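Grallinville, juillet
Par Margit Midtbø

Bonjour à toute l'équipe de la fondation Ljungberg,

Voilà enfin mon point de mi-parcours sur les haies de Grallinville (pardon pour le retard, juillet a filé !). On a planté 188 arbustes le long du chemin de Rorden, surtout du charme, du noisetier et de l'aubépine, et j'en suis vraiment contente.
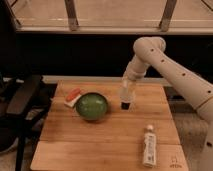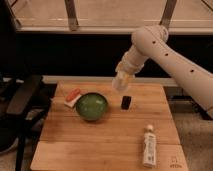 Combien de plants ont repris ?

Au dernier passage, 119 étaient bien feuillus, 61 végétaient encore et les autres sont morts, tous du côté du fossé. L'aubépine s'en sort le mieux. Le noisetier boude un peu, mais j'ai gratté l'écorce de plusieurs tiges et c'est vert dessous, donc je leur laisse jusqu'à l'automne avant de décider quoi que ce soit.

Côté budget, on est dans les clous. Le paillage a coûté moins cher que prévu et j'aimerais mettre la différence dans des protections contre les chevreuils, qui passent tous les soirs vers la mare (dites-moi si ça vous va, je n'ai encore rien commandé). Il me reste 2 factures à vous envoyer, dont celle de la pépinière Puler.

Petit souci quand même : le voisin du bas trouve que la haie mord sur son entrée de champ. On a remesuré ensemble un dimanche, bottes aux pieds, et on déplacera les trois derniers charmes en novembre. Il m'a offert des courgettes, je crois que c'est réglé !

À bientôt,
Margit

À lire aussi
Le chemin de Rorden rouvert aux marcheurs
Tailler une jeune haie : quand et comment
Bourse aux plants, les inscriptions

Ce site utilise des cookies pour mesurer son audience. Accepter | Refuser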